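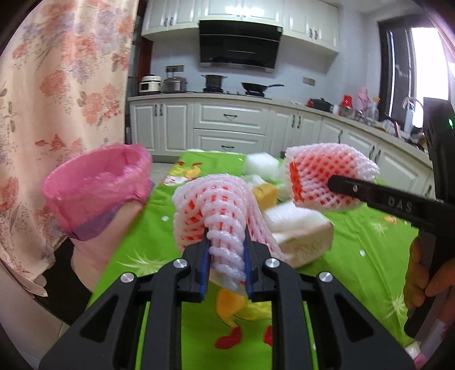

## Ticket 31: power chair cuts out on ramps, pulls left

Opened April 2019. Chair: Plellard mid-wheel, joystick on right, tilt seat. User: Mylene Macaraeg. Log kept by L. Berisha, equipment desk.

**Status:** open, chair usable indoors and on flat

**Reported by phone**

- Chair stops dead partway up the ramp at the side entrance. Joystick lights flash, then nothing till she powers off and on.
- Drifts left on flat ground, worse on carpet.
- Started after the battery swap. Not sure if same day or the day after.
- No falls. Got stuck on ramp twice, neighbor pushed her up the second time.

Mylene uses this chair all day, transfers with a board, no backup except an old manual chair she can't self-propel very far. So: do NOT take the chair away overnight without a loaner in place. Put this at the top of the work order too please.

**First call back**

Asked her to count the flashes. She got 7 once and 6 once. Chart from Ceredis says 6 is charger inhibit, 7 is joystick fault. Neither one fits with stopping on a slope. Asked her to film the lights on her phone next time, only if someone is with her.

Checked over the phone:

1. Freewheel levers both fully in. She had her daughter push down on them, left one moved a little. Drift "maybe better" after.
2. Speed dial at 3 of 5, normal for her.
3. Tilt all the way down before driving. Yes, always.
4. Charger light green in the morning. Yes.
5. Tires. Can't tell from the seat, daughter thinks left looks softer.

**Home visit**

Left drive tire at 13 psi, right at 31. Sidewall says 50 max. Pumped both to 35 (what's on the Plellard sheet for her weight). Drift gone on kitchen floor, still a hair to the left on the bedroom carpet. She says thats how it always was.

Ramp test with me walking behind. Made it up fine first time. Second time cut out near the top, right where the boards meet the threshold. Bump + load. Filmed the lights: steady 5, so left motor brake circuit, not 6 or 7.

Pulled rear shroud. Left motor plug not clicked in all the way. Could wiggle it with one finger. Probably knocked when the batterys were changed, the tray comes out right past it. Reseated, zip tied the harness to the frame so it can't sag.

Three more runs up the ramp after that, no cutout. One with the seat at her usual driving tilt, one faster than she would like (her words).

Also noticed, not the cause:

- Left armrest pad split, she's been catching her sleeve on it
- Footplate bolt loose, tightened
- Threshold strip lifting on one side. Landlord issue but it's jolting the chair every time. Gave her the form for the housing office
- Cushion cover on backward, zipper toward her knees. Turned it around

**Follow-up call**

Two cutouts since the visit, both outdoors on the sidewalk by the pharmacy, both crossing the tree root bump. None on the ramp. So better but not fixed. 5 flashes again.

Mylene pretty fed up, fair enough. She's stopped going to the pharmacy alone and is paying for delivery. Told her I'd push for the harness now instead of waiting on another visit. She asked whether she can keep going to choir, flat the whole way and the church has a lift. Said yes with phone charged and somebody walking with her.

**Parts**

- Left motor harness, Plellard. Ordered via Eketar. They quoted May, asked for sooner, no answer yet
- Armrest pad, left. In stock, going in the van
- Inner tube, left. In stock. Losing air slow I think, was down a bit again by her daughter's gauge

**Loaner**

Leclerc chair in the store room is the right width but the joystick is on the left. Need the bracket swapped before it goes out, plus her own cushion on it. She has not driven a front-wheel drive before so leave time for a practice run, she'll swing the back end into the hall door otherwise. Allow an hour, not the usual 20 min.

**To do**

- [ ] chase Eketar on harness
- [ ] swap joystick bracket on Leclerc
- [x] send Mylene the flash code card, large print
- [ ] fit tube + armrest pad, same trip as loaner
- [ ] ask whoever did the battery swap if they had the left plug off at all
- [ ] recheck both tires before harness goes in

Mylene prefers text over calls before noon. Side entrance, front has steps.

— Lumturie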